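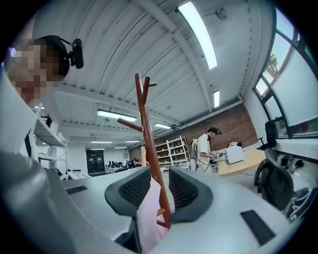 What does a gripper need before it can pick up something soft without dropping it?
Fingers with some give in them, and a surface that holds on without a hard squeeze.

We've spent most of the spring on exactly that in the shared workshop at Grorley, and I'm so pleased with how it's going! Our gripper has a smooth white body and two dark grey fingers, with a black honeycomb mesh on the faces that meet. Costel Căpraru drew the first fingers flat and stiff. They were fine with a block of wood and hopeless with a tea towel, so he and Lutfa Khan went back and tried a rounded wedge instead (version 9, if you're keeping up with the names on the shared drive).

Lutfa's test is simple: 40 lifts of the same folded cloth, written up in the blue notebook by the sink. Please use pencil, the pen comes off on everything.

Next up is the wiring. Thắng Hoàng wants shorter cables and a better clamp where they leave the body, and Vasanthi Samarakoon is rewriting the bit of code that decides when to stop closing. She'd love company on that one, beginners very much included.

Bench space is tight until May, so put your name on the sheet by the door before you bring a project in. Spare M3 screws are always welcome, as are old tea towels.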